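Wonura Workshop News, October

Why the Skov arm closed too far, and what we changed

By Sota Oshima

Many of you have asked me in the corridor what happened with the left arm on the Skov bench, and why it stood under a cloth for so long. I promised to write it down properly. It was a small fault, but it hurt a person a little and it spoiled a large amount of our work, so I think it deserves more than one line in the shop log.

First the injury. Arwel Eynon was giving pieces of packing foam to the left arm during the soft object trials. This is a task where the arm must take a light piece and put it into a box without leaving marks. For the whole morning the jaws had been closing more than we wanted. Each piece came out with a dent on both sides, and we thought the foam was from a softer delivery. At 11:40 the arm took a piece that was quite thin, closed through it, and caught the end of Arwel's finger. He pressed the stop button with his other hand and the jaws opened. The finger was bruised under the nail. He went to first aid, it was cleaned and written in the book, and he was back at the bench after lunch, although he was not permitted to touch anything.

I want to say clearly that Arwel did nothing wrong. The instruction sheet allowed a hand-over by fingers for light objects. That sheet was written by me.

We began by looking at the arm. Idris Parri took off the jaws, measured the play in the joints, changed the motor cable and put everything together again. The arm did exactly what it was told. When the program asked for an opening of 40 it gave 40, and when the program asked for 25 it gave 25. The force limit was also working, but it was set for the wooden blocks of last spring and it was much too high for foam and for fingers. This was the first thing we found, and we should have found it before.

So the arm was obeying, and the question became why the program asked for such a small opening. The program has learned from recordings. A person holds a Brivier hand gripper in each hand and does the task, and the tool writes down its position and how far the jaws are open, many times in every second. The opening is written as a number from 0, fully closed, to 100, fully open. If this number is false, the program learns a false hand.

Ffion Jenkins had the idea to compare the numbers with the video. She chose moments where the jaws could be seen at rest and fully open, and looked at what the file said. It should say 100. In some sessions it said 100, and in others it said 91, or 88, and once 84. Inside one session the error was always the same. From one session to the next it jumped. This pattern told her that nothing was wearing out slowly. Something was being set wrong at the start.

After that it went quickly. When the Brivier tool is switched on, it takes the present position of the jaws as "fully open" and counts from there. But it does this only if the jaws have moved less than a small amount since the last time. If they have moved more, it keeps the old value, and adds the difference. You can see the trouble. A person picks up the tool by the handle, squeezes it a little without thinking, and presses the power button with the thumb. For that session all the numbers are too low, and the screen shows a green "ready" just as it does on a good day.

Idris and I tested this with a tool from the cupboard. We switched it on 100 times with the trigger free and there was no error that we could measure. Then we did it with a light squeeze, the kind of squeeze you make when you pick up a cup, and the error came again and again. The maker's handbook does say, on the page about charging, that the trigger must be free at power-on. I had read this handbook. I did not remember the sentence, and it was not on our sheet.

The next work was to find the bad recordings. Ffion wrote a short script that looks for the widest opening in each file and puts a flag on the file if this opening never comes near the top. It found 957 recordings. Glenys Eynon then went through the flagged ones by eye, for some of them are good recordings in which the person simply never opened the jaws completely. She works at the quiet end of the Skamidmont building, and I ask you not to disturb her with other requests until she is finished. Please also do not delete anything by yourself. A file with a constant error can be repaired if we know the size of the error, and we would like to keep as many as possible.

The foam sessions are the most difficult to repair. With a hard block, the jaws stop at the surface, and the width of the block gives us a second measure to compare with. Foam gives way under the pads, so the width in the hand is not the width on the table. Glenys is using the moments before the contact, where the piece is between the jaws and the pads are still standing open. Foam with broken edges is slower for her than the pieces with clean cuts. 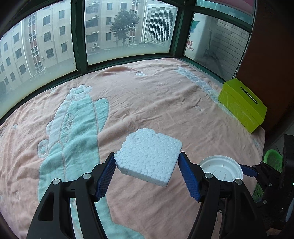
Foam block between the blue pads of a hand-held gripper, with a second gripper at the white lid.

What has changed from now on:

The tool goes flat on the table before it is switched on. Both hands are off it. This is now the first line of the sheet, in large letters.

Every session starts with a full open, a full close and a full open again, in view of the camera. If the screen does not show 100 at both openings, stop and switch on again. Write the failed start in the log also, even if the next one is good.

The force limit on the Skov arms is set separately for each kind of object. For foam it is low enough that I have put my own finger in it. I do not recommend this as a test for others.

No hand-over by fingers, for any object, light or heavy. The piece is put on the table and the arm takes it from there. It is slower, and I have already heard complaints about this. They can be sent to me.

Idris has also written to the maker of the gripper and asked for a warning on the screen when the trigger is not free. They answered politely that it will be considered for version 2 of the software. Until then, we have the sheet and our eyes.

The left arm is running again, with the old wooden blocks only. The new training will begin when Glenys gives back the repaired files, and the foam trials will follow after this. If you have recorded with the Brivier tools since the summer and you remember a session where the jaws felt strange or the number looked low, please tell Ffion, also if you are not sure. She would like the approximate time of day and which of the tools you had in which hand.

Arwel's nail is now dark blue and he shows it to everybody.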